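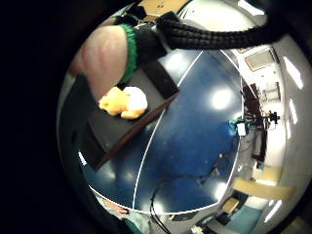 Teaching pick and place by hand – soft toys

Dreltley how-to pages. Last updated December 2022

Quick version of how we record hand demos for the plush sorting task. Assumes you already have the Stimine recorder installed and have done at least one practice session on blocks. If not, go do blocks first. Plush is harder than it looks.

What you need

Glove, cable, recorder laptop
Dark tray
Soft toys, mixed sizes. Two colors minimum
Floor space with room to walk around the tray
Tape for the cable if you're clumsy like me

Before you start

Charge everything. Check disk space, the wide angle video eats it fast. Old sessions go to the Drederow drive, then delete local. Check the copy opened before you delete. Please.

Lights on, all of them, and leave them alone for the whole session. A shiny floor throws back glare spots. Fine as long as they don't land right on the toy. If they do, slide the tray over a bit and redo your start mark.

Orange and yellow toys work great against black or navy. Dark brown ones, forget it. The tracker looses them every time.

Step 1. Glove on

Snug, not tight. Pull the cuff down so the green trim sits flat and doesn't roll up under the strap. Long sleeves – push them back or tuck them so they stay clear of the strap. Make a fist, open, fist again. Finger values on screen should follow right away. If they lag, restart the recorder, don't keep wiggling.

Step 2. Route the cable

Over the back of the hand and away from you. Leave enough slack for a full reach to the far side of the tray plus a bit. Too much slack and it drops into the view and drags over the toys. Too little and you get a tug halfway thru the grasp and the demo is junk.

Do one dry reach in every direction. No recording yet.

Step 3. Calibrate

Flat hand, hold for 5 seconds. Pinch, hold. Fist, hold. Save under your session name. New person in the glove = new calibration, even if your hands are the same size. Skipped this once and threw out a whole afternoon.

Step 4. Record short demos

One demo = one toy, one pick, one place. Press start, wait a beat, reach, pinch, lift, place, let go, back to rest, press stop. That's it.

Go slower than feels normal. Not robot slow, just calm. Thumb comes down from above, fingers from the other side, squeeze till the fabric gives and stop there. No need to crush it. Policies trained on hard squeezes fling the small toys when they let go.

Vary the start pose. Toy upright, on its side, upside down, legs out. Bears especially, the limbs give you a lot of different grips – grab the body mostly, a paw now and then.

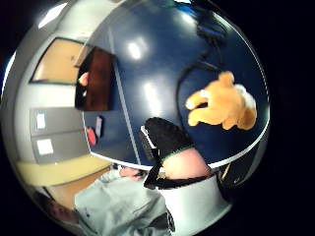
Step 5. Keep the bad ones, but label them

Missed grasp, drop, toy rolled off. Don't delete. Mark as FAIL and move on. We use them later for the recovery set. Only delete if the tracking froze or someone bumped the cable.

Aim for 50 good demos per toy. Take a break half way, tired hands get sloppy and you can see it in the plots.

Step 6. Check before you take the glove off

Play back two demos, one from the start of the session and one from the end. Look for:

Hand jumping between frames
Finger values stuck at one number
Video and glove out of sync

Out of sync is the common one. Run the Mohammadi resync script in the tools folder, it handles most cases. If it says no match found, the clap at the start was missing. Yes you need the clap. Both hands, in view, first demo only.

Step 7. Upload

Name the folder with date, task, your initials. Upload, wait for the green check, log it in the sheet. Current count for plush is 2,411 demos, fails included.

Common problems

Thumb reads bent when it's straight – glove slipped, pull the cuff and recalibrate.

Toy stuck to the glove – lint on the fingertips. Wipe with tape.

Recorder drops out when you reach far – cable connector, almost always. Push it in again.

More on training with these demos on the next page, when I get to it.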